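Newsletter > February > Hand Skills

Home Articles Workshops Members Contact

Sewing with less thread: notes after one year of the Etdale mending evening

by Tsutomu Nakajima

When I moved to Etdale I did not know many people, and my spoken English was slower than it is now. I am a tailor by training. I worked with men's jackets for a long time, and then I came here for my wife's job and I had no workshop. A neighbor asked me to shorten the sleeves of a coat, then her sister asked, and after some months I had a kitchen full of other people's clothes. So I asked at the Lai Street hall if I could have the small room for one evening in the week and show people how to do it themselves.

The evening has now continued for one year. The editor of this newsletter asked me to write down what I teach, for the members who live too far away to come. I will try, although sewing is easier to show than to write.

The first thing is the length of the thread. Almost every person who comes cuts it too long. I understand why. Threading the needle is annoying and they want to do it only one time. But a long thread makes loops, the loops become knots, and you spend more time with the knots than you would spend with a second threading. I ask people to cut 55 centimeters. For an adult this is a little shorter than the arm. When it is finished, you make two small stitches on the same place, cut, and begin again. One man who repairs his own work trousers did not believe me and used 90 centimeters for a whole evening. The next week he cut it at 55 and said nothing about it, and I also said nothing.

The second thing is the direction. Thread has a smooth direction and a rough direction, in the same way as hair. If you thread the end which came first from the spool, it passes through the cloth more easily. With polyester you will feel only a small difference. With cotton or silk you will feel it very much. My teacher in Japan could tell with closed eyes which end I had used, by pulling it once between his fingers. I cannot do this every time, but I can do it more often than I could at thirty.

Then there is wax. I use beeswax in a small block with grooves from the thread. You pull the thread through the groove one time, and after this you press it with a warm iron between two pieces of paper, so the wax goes inside and does not stay on the cloth. Please do not skip the paper. I have cleaned the iron of the hall two times already.

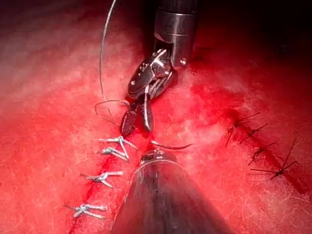 Now about the hands. Many beginners hold the needle very strongly, as if it wants to escape. After ten minutes their fingers hurt and they believe that they have no talent. The needle needs to be held only in the moment when it goes in and the moment when it comes out. Between these two moments the hand can rest. I ask people to put the elbow on the table, or on a cushion if the table is too low, and to let the shoulder go down. It sounds like a gymnastics lesson. But I have seen the stitches of one person become even in a single evening only from the elbow.

A thimble is a question of custom. In Europe and America most tailors push with the side or the top of the middle finger. Tailors use an open thimble, without a top, and dressmakers often use a closed one. I learned with the open thimble and I still use it. In the first lessons everybody dislikes it. It feels like a shoe on the finger. I lend one to each person to take home and I ask them to wear it while they read or watch television, without any sewing. When they come back, the finger has become used to it.

The stitch I teach first is the backstitch, and I know that many books begin with the running stitch. The running stitch is quicker, but a trouser seam made with it will open when somebody sits down. With the backstitch you go forward two steps under the cloth and return one step on top. It is slow. For a seat seam of ordinary trousers you will need maybe 60 stitches, and if they are all the same size the seam can be as strong as a machine seam, and it gives a little when you move.

To make the stitches the same size, do not look at the needle. Look at the place where the needle will come out. It is similar to riding a bicycle, when you look at the road and not at the wheel. I explain this every week and every week I must also remind myself.

Darning is what people ask for most in winter. We had a lot of wool socks in February, and also gloves. For socks I make one request, which is to wash them first. For darning you need something hard and round inside the sock. A wooden mushroom is nice, but a light bulb of the old type is also good, and a small orange works if you do not press too much. You begin well outside the hole, in the part where the wool is still healthy, and you leave a small loop at each turn. The loops are important. Wool becomes smaller in the wash, and if there is no loop the darn will pull and make a hard place under the foot.

Do not try to find exactly the same color. You will lose a day in shops and in the end it will be nearly the same, and nearly the same looks like a mistake. Take a color that is clearly different or one step darker. One lady from Wokton, who comes by the bus, has darned a gray sweater on both elbows with orange, and two people have asked her where she bought it.

About leather and thick denim I must be honest that a hand needle is sometimes not enough. We have one awl which we share. Make the holes first, from the good side, and then sew through them with two needles from both sides. If the needle does not pass, do not push it against the table. It can break and the broken part can jump. Use pliers with flat jaws, hold near the cloth, and pull straight. If you turn the pliers while you pull, you will bend the needle, and a bent needle makes crooked stitches for the rest of its life.

I wanted to write also about buttons, but the editor has given me one page and a half and I am already near to the end. In short: leave space under the button, as thick as a match, and wind the thread around this space 5 times before you finish. Coats need a small second button on the inside, so the thread does not cut the cloth. I will write about buttonholes another time. They need their own article, and some patience from the reader.

The evening costs nothing. We ask only that you bring your own clothes and, if you have it, good light. The lamps in the small room are weak, and for black thread on black cloth they are not enough. The door is open from 6:30 p.m. Drurnon Fabrics have kindly given us a box of leftover cuts, mostly cotton with some linen, and these are free to take for practice. Please practice on them before you begin on your good trousers. If you cannot come and you have a question, write to me through the newsletter, and send a small drawing of the damage if you can. A drawing often tells me more than a long letter.

Recent items

Repairing a cane chair seat at home
Etdale seed exchange: what to bring
Members' letters: sharpening scissors
The Wokton bus and the evening timetable
Book shelf: three old manuals on knitting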